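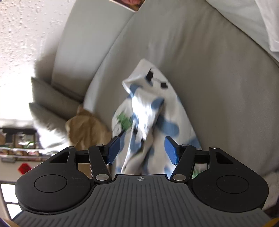

I've been watching Groscombe for longer than I'd like to admit, and I still can't get on with the away goals argument. Every September, once the cup ties come round, somebody in the stand starts up about how we ought to bring it back, and by half-time three rows are at it.

My view, for what it's worth (and I had 879 people disagreeing with me at our last home leg, or it felt that way), is that we're better off without it. I know, I know. You lose that lovely sick feeling when the visitors nick one early and your lot suddenly need two. But think about what it did to the first leg! Home sides sat there like they were guarding a bank, terrified of letting one in, and you paid good money to watch a back five pass it sideways.

Take our tie against Kestano. We lost the first one 3-2 at their place, with Yurii Mykhailiuk getting both of ours, and then drew 1-1 at home. Under the old rule we'd still have been out, so please stop telling me we were robbed. What we did get was a second leg where both teams had a proper go, right up to the last corner, when our keeper came up and very nearly got his head to it.

Fatima Tijani, who I sit next to and who is wrong about most things, reckons extra time is the real problem. She may have a point there. Tired legs, cramp everywhere, everyone waiting for penalties. I'd happily scrap the extra half hour and go straight to the spot kicks, at least in the early rounds, when half the squad have work in the morning and the away coach has 172 miles to do in the dark.

What I don't want is more fiddling. Pick a rule, leave it alone for ten years and let us moan about the referee instead. We play Caritari next, away first, and I'd take a scruffy 2-2 right now.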